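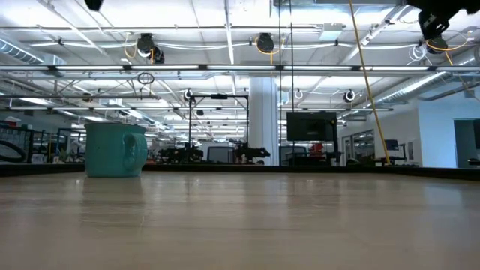
**Trernier Council Press Access Project: progress report to the Karimi Fund, August 2023**

The project monitors how often elected leaders in Trernier and Starkia take questions in public, and publishes the results. The present report covers work up to the end of July.

Trernier's leader held 4 open press briefings in the period. Starkia's held two, both limited to written questions sent in beforehand. We have asked the Starkia press office to confirm its policy and await a reply.

The public record now holds 55 transcripts. Each has been checked against the recording, except for one Trernier briefing where the sound is poor. The Juris search tool went live in July, a month later than agreed, following delays in moving older files.

Spending is within budget. We request approval to move £2,000 from travel to transcription, where costs have risen. The autumn work plan is unchanged and includes the first survey of local reporters.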